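Fatwood Table Cleaning Set

Maintained by Marquez for the Lurkia household robot project. Release 42.

Contents
Head-view recordings of people clearing and wiping tables at home. 223 clips, recorded in Jotadstead in May, 50 of them held out for testing.

Recording rules
Keep both hands in view while working. Work at your normal speed and don't act for the camera. Leave household items where they are unless the task calls for moving them. No faces, mail or screens. Spray away from food and cups. Stop the clip before you leave the table.

Labeling rules
Label each hand separately. A hand that holds something without using it is marked "hold". If a cloth is hidden under the hand, label it anyway. Don't guess what liquid is in a bottle. Clips under 40 frames are dropped.

Use
Training and testing only. Don't try to identify homes or people. Report a bad label with the clip number.

Sample frames
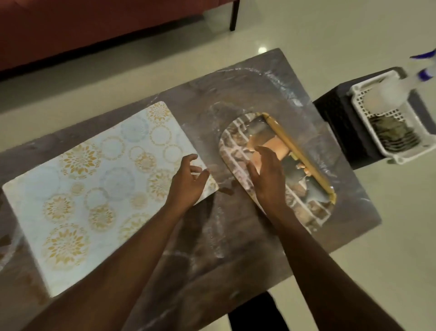
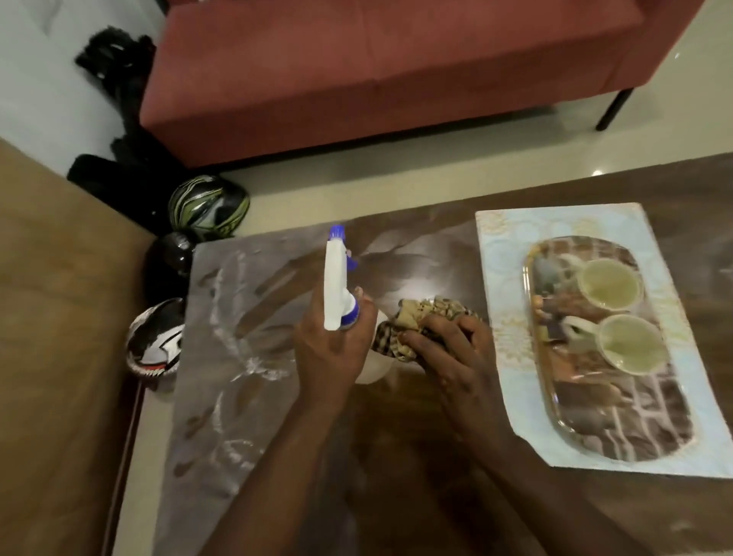
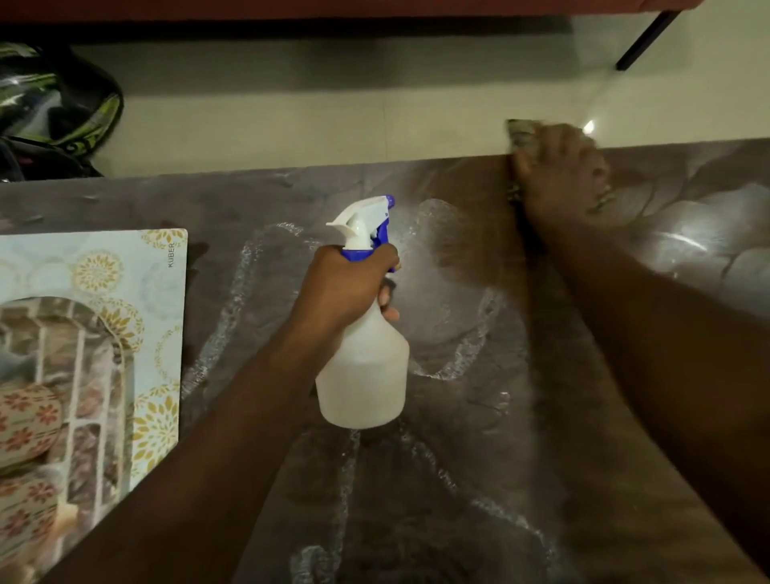 Head view, table task. Second and third frames: spray bottle in left hand, cloth in right.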